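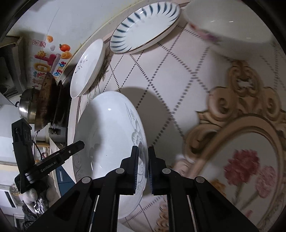 Plate slip during upright handling: finding the cause and fixing it

Applies to: parallel two-finger grippers with ridged pads, hand-held or arm-mounted, used on glazed tableware.

Symptom

The gripper closes on the rim of a plate, reports a stable grasp, lifts, and the plate rotates between the fingers. In mild cases it swings a few degrees and stops. In bad cases the rim walks out of the pads and the plate drops. The width reading changes very little during the slip, so the grasp check in the control software does not catch it.

We logged this fault repeatedly at the Plirnside kitchen after the pads were replaced in November. The log covers 154 rim grasps on standing plates and bowls. Of these, 152 ended with the dish set down where intended. The other two ended on the floor, both on a Tuesday, both with deep plates. The procedure below was written up by Randi Tveit after the second one.

Before you start

Stop the session and leave the gripper open. If a dish has broken, sweep the floor and check the finger linkages for chips before moving them again. Glazed porcelain breaks into thin, sharp flakes, and a flake caught behind a pad will cut the pad on the next close. Wear cut-resistant gloves until the pads have been wiped and inspected.

Do not try to catch a falling plate, with the gripper or with your free hand.

You will need a lint-free cloth, isopropyl alcohol, a force gauge that reads to at least 50 N, a feeler gauge set, and one plate you do not mind losing. Use a deep plate for the test. Flat plates hide this fault.

Step 1. Check the pads

Wipe both pads with alcohol and let them dry. Look along the ridges under a side light. Dish soap and cooking oil collect in the grooves and leave the crests shiny. If a pad still looks shiny after two wipes, replace it. Replace pads in pairs – a new pad against a worn one gives a different friction on each face, and the plate will turn toward the worn side.

Step 2. Check that the fingers are parallel

Close the fingers with nothing between them. Try the thinnest feeler blade at the tip, the middle and the base of the pads. It should meet the same resistance at all three points. If the blade passes at the tip but not at the base, the fingers are splayed and the rim is being held along one edge of the pad only.

Splay usually comes from play in the linkage pivots. Hold one finger still and rock the other by hand. Any click means a loose pivot. Tighten it to the value in your gripper manual and repeat the blade test.

Both Plirnside drops traced back to this step. The pads had been seated on top of old adhesive, which tilted one of them. Scraping the finger back to bare material and refitting the pad cleared the fault.

Step 3. Measure the closing force

Place the force gauge between the pads at the depth where the rim would sit. Close at your normal setting and hold for 10 seconds. We use 25 N for deep plates. A reading that starts correct and then sags points to the drive or the hold current, and new pads will not help.

Do not raise the force to cover for a slip. Painted rims and older glazes can chip under a hard pinch, and the extra force does little against rotation if the contact area is small.

Step 4. Correct the grasp

A plate standing on its edge should be taken with one finger on the front face and one on the back, in line with the center of the plate. If you grip to one side, the weight of the plate turns it as soon as the lower edge leaves the counter. On deep plates the wall slopes, so tilt the gripper until both pads lie flat against it.

Other dishes leaning close by are a second cause. Lift slowly for the first few millimeters. If the neighbor moves, set the plate down and separate them first.

Step 5. Test and return to service

Fold a thick towel on the counter. Lift the test plate just clear of it, hold for 10 seconds, and lower it. Repeat 25 times without cleaning the pads between lifts. Any visible rotation counts as a fail – go back to step 2.

Record the pad fitting date and the force reading in the session log.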